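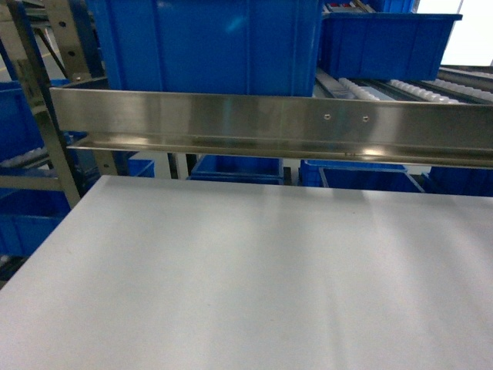 Photo credit: Hiwot Wolde / Dundel Nature Pages

House wren (nesting habits)

The house wren is a tiny brown songbird that turns up in yards over much of North America, and if you've got a hole of any kind on your property, one has probably looked into it. I've had them in a boot, a watering can, the pocket of a work coat and (my favorite) the clothespin bag. This article covers the nesting side of things, mostly as I've seen it from my back steps in Purnby, with the usual bird-book facts mixed in.

Dummy nests

The male gets to the yard first and starts hauling sticks. He doesn't stop at one hole either! He'll fill several with twigs and sing his head off beside them, and then the female comes along, inspects the lot and picks one. The leftovers are called dummy nests. One fall I pulled a dummy nest apart on a newspaper and counted 300 twigs, plus a bread tie and a bit of rusty wire. That's from a bird that weighs less than a couple of quarters.

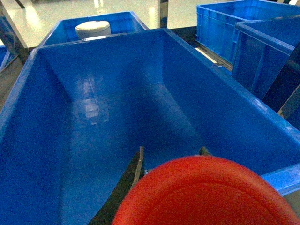
Yeshi Woldemariam wrote in to say that I shouldn't be clearing those twigs out in spring, as the male may still be showing the hole to females, and that the boxes in her yard get left strictly alone until the singing stops. Fair enough. I've moved my cleaning to November and the wrens seem none the worse for it.

The real nest

Once she's made her choice, the female builds a soft cup behind the twigs out of grass, feathers, hair and whatever else she can find. She does the sitting, and he brings her food now and then. After the eggs hatch both parents feed the young, and the trips start at first light. I tried keeping a tally one Sunday with my coffee and got to nearly 100 before lunch, mostly caterpillars and spiders.

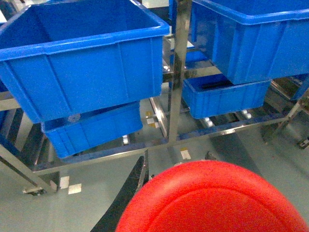 Page last changed: November, by Hiwot Wolde

Bad manners

House wrens are lovely singers and terrible neighbors. They poke holes in the eggs of chickadees and bluebirds and will toss out what's inside a nest they want. If you keep bluebird boxes, put them well out in the open, away from brush, where wrens don't much like to go.

Boxes

A plain wooden box with a small round entrance is plenty. I have 2 up, both on posts with a baffle underneath, and I'd skip the perch because wrens don't need one and it only helps the bullies.
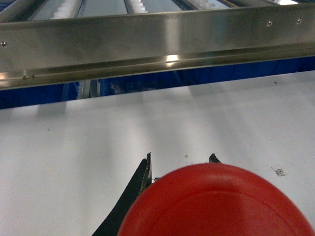
Red rounded top, close up.

See also: Carolina wren; Dummy nest; Nest box

Filed under: Backyard Birds > Wrens > Nesting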